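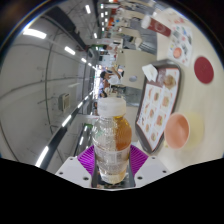 Harvest thanksgiving (church tradition)

Harvest thanksgiving is a yearly church service and bazaar, held once the crops are in, where members bring produce, cash or goods to the altar and most of it is later sold or given away. I've been going to these since I was small enough to be carried in with the yams, so I'm writing up what I know of it here, and I'll try to keep my own church from taking over the whole page (no promises!).

Origins

Giving the first of the crop to God is older than any church, and plenty of farming towns had a new yam or new corn feast long before the first missionaries turned up. When churches came in, the two things sort of grew into each other. At Tevar Chapel, where I grew up, the oldest people say the first harvest was held under a tree with three baskets of corn, and that the minister bought one of them back himself. The date depends on where you are. August is common where the early yams come in, and other places hold out until the end of the rains.

Order of service

Things usually start at nine in the morning, which in my experience means closer to ten. There is a procession by groups: children first, then youth, then the women's and men's fellowships, and last of all the choir, who have been singing the whole time and are ready to sit down. Each group dances its gifts up to the front. Some churches go by birth month instead, so all the January people come up together, then February, and so on. I like that way better, mostly because my month is a loud one.

The sermon is short by local standards. Thanksgiving families come up after it, meaning anyone who wants to mark a new baby, a safe trip, a recovery or a finished house. They get prayed over and a song of their own choosing, and if the band likes the song this part can run very long.

The bazaar

After the blessing, everything moves outside to be auctioned. The auctioneer matters more than almost anything else that day. A good one can sell the same pineapple four times, with each buyer handing it back as a gift so it can go up again (this is called "returning" at Tevar, and other churches have other words for it). Live chickens get the most attention and the worst bids. Cooked food is sold from tables by the women's fellowship, and it's gone by two.

Gifts and awards

Many churches use the day to hand out food parcels to widows, older members and families having a hard year. At Furow Assembly, a bigger church on the other side of the river, 176 parcels went out at the last harvest I attended, each with rice, oil, salt and a length of cloth. The names aren't read out there, which I think is kinder. Smaller places do read them, and people seem to be used to it.

Awards came in later and not everybody loves them. A plaque might go to a long-serving usher, a retired teacher, or a musician or actor with family ties to the church. Furow gave one to its organist after 44 years of playing, and the clapping went on so long that she got up and played something to make it stop.

Music

The music is half the reason people travel home for it. Older hymns get sung in the local language with drums under them, then the choruses take over. Guest groups are common too. The Mimlow Singers, a gospel group of almost 80 voices, do several harvests every season and bring their own drummers, and their long closing medley has pretty much become the standard one in the area.

Regional differences

In the Abou Zeid district the service is held in the evening, with lamps, and there's no auction at all. Produce is stacked by the door and whoever needs it takes it home. Up in the hill parishes each household brings a sheaf of grain that hangs over the pulpit until the next year's harvest, when it's taken down and used as seed. Town churches, where hardly anyone farms, mostly take envelopes, though you'll still see a few people come up the aisle with a supermarket pumpkin.

See also

First fruits
New yam festival
Church bazaar
Thanksgiving offering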